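Robot open afternoon at Denetholm: handling clothes on a rack

In May we were invited to the open afternoon at the Denetholm workshop, where the Skototia team works on robots for household tasks.
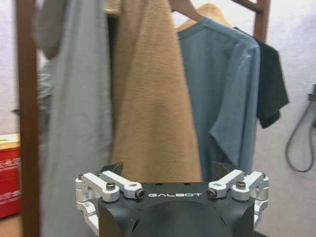
The visit began at 2 pm with a short talk, and then we went in groups to the demonstration area. The task was clothes handling: to choose one garment on a rack, hold it and bring it to a table. For us in the textile care trade this was the most interesting part, as a soft fleece and a thin T-shirt behave very differently when they are pulled from the side.

The engineers explained that they practise each garment up to 90 times before they change the order on the rack. Hangers are the difficult point – the gripper must close on the cloth and leave the wood alone. They also told us that dark shirts hanging close together are harder to separate for the wrist camera, and that they are still comparing two ways of lighting.

In total 57 members and guests signed the visitors' book. Many questions were about speed and about the price, and for the second one there was no answer yet. Yeoh, our host for the tea break, kindly kept the room open longer so that the discussion could continue.

The next visit will be to Kastness in the autumn. Places are limited to three per company, so please write to the office early if you would like to join.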